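The Quiet Room Problem

Wallpaper has returned to the small home office, and with it an old complaint: the room looks warmer than it did, but it sounds exactly the same. A printed paper adds almost nothing to the sound absorption of the wall behind it. Speech still bounces between parallel surfaces, and a hard desk returns much of what reaches it.

Rasmus Venckus, who runs the acoustic consultancy Plokska from a converted dairy in Skirkent, measures small rooms for a living. Most of his clients ring after they have decorated.

"They've chosen the paper and the worktop, and then they take a call and hear themselves," he says. "By then the cheap options have gone."

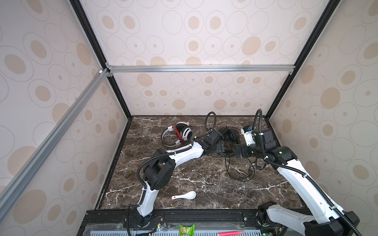 The usual measure is reverberation time, the period a sound takes to fall by 60 decibels. In a box room the figure is less dependable than in a hall, as low notes gather in the corners and the field is never even. Venckus takes readings at four positions and reports each frequency band separately. Two of his recent rooms had the same average and sounded nothing alike.

Thickness matters more than area at the low end. A thin felt panel will take the edge off consonants and leave a male voice booming. Venckus prefers a deep absorber across one corner, floor to ceiling, with a lighter panel at head height on the wall facing the speaker. Carpet helps with footsteps and high frequencies — less with anything else.

Headphones remove the room from what the wearer hears. They do nothing for the person at the other end, whose view of the room comes through the microphone.
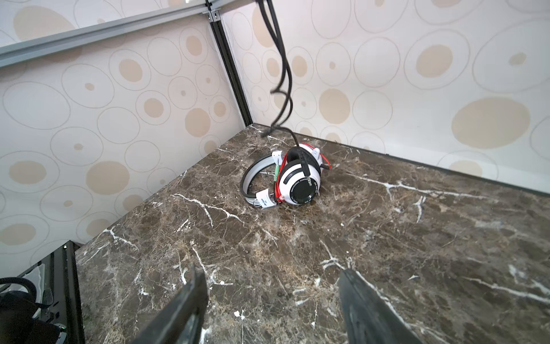 What to ask before you buy

Ask for absorption figures by band. A single rating hides the weak end, and some sellers quote only that. Truvance prints the full table on its Leone panels; other makers will send one on request. Check the mounting used in the test as well, as an air gap behind the panel raises the low-frequency result.

Fabric facings should let air through. A vinyl print stretched over good foam can undo much of the benefit above the middle range.

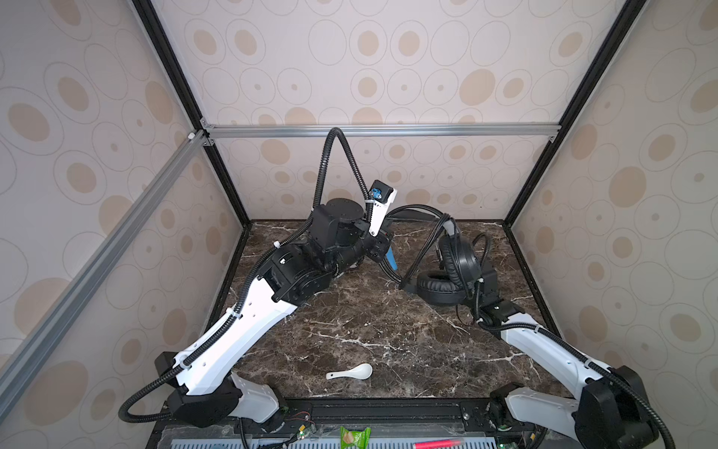 Oval-patterned panels with a dark marble-patterned surface.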